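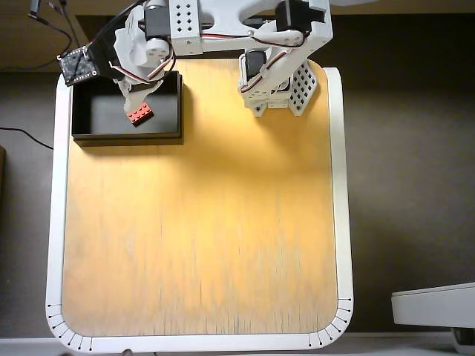

Light wood surface with a white rounded border.

Kvaran Hardwax Oil for Tabletops and Benches
Sold by Cimport

Kvaran is a clear oil and wax finish for indoor wood. It is made for surfaces that get used every day: desks, school benches, kitchen tables, shop counters. It soaks in, leaves a low sheen and can be repaired in one spot without stripping the whole top.

The finish comes in Clear, Honey and Raw. Clear deepens the color of the wood a little. Honey adds a yellow tone and is the one most people order for pale boards. Raw contains a small amount of white pigment and keeps new wood close to its unfinished look.

How to apply
Sand to 120 grit, then 150. Vacuum the surface and wipe it with a dry cloth. Stir the can well. Put on a thin coat with a white pad, working along the grain, and take off the extra after 8 minutes. Leave it overnight and apply the second coat the same way. Two coats are enough for most tops. End grain may need a third.

Keep the room at 60 degrees or warmer while the oil cures. Light use is fine after 2 days. Wait a full week before washing the surface or setting a rug or mat on it.

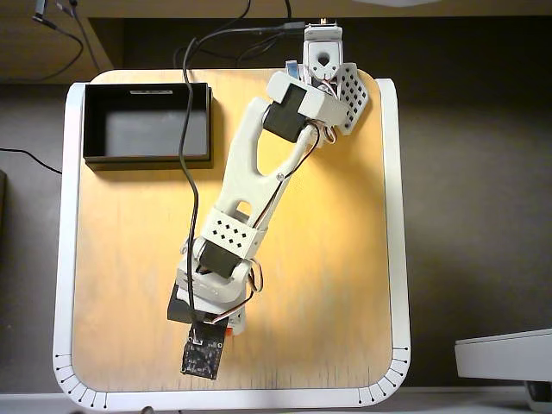

Color varies with the board and with the light in the room. Order a sample pouch and try it on an offcut or on the underside before you buy a full can. Look at the sample by a window and again under a lamp. A honey-yellow top with faint grain, like this one, looks brighter where the light lands on it, and a sample held in one spot won't show you that. Small dark specks in the wood stay visible under all three versions.

Coverage and sizes
Quart can: 70 square feet per coat, $39
Sample pouch: 2 square feet, $8

Care
Wipe with a damp cloth and mild soap. Skip ammonia and scouring powder. When water stops beading, rub in a little fresh oil and buff it dry.

Rags soaked in oil can catch fire on their own. Lay them flat outdoors to dry or keep them under water in a closed metal can.

The Edau wax stick for filling dents is sold separately. For trade orders, write to Marisol Sánchez at the Cimport sales desk.

Page updated 2019-12-05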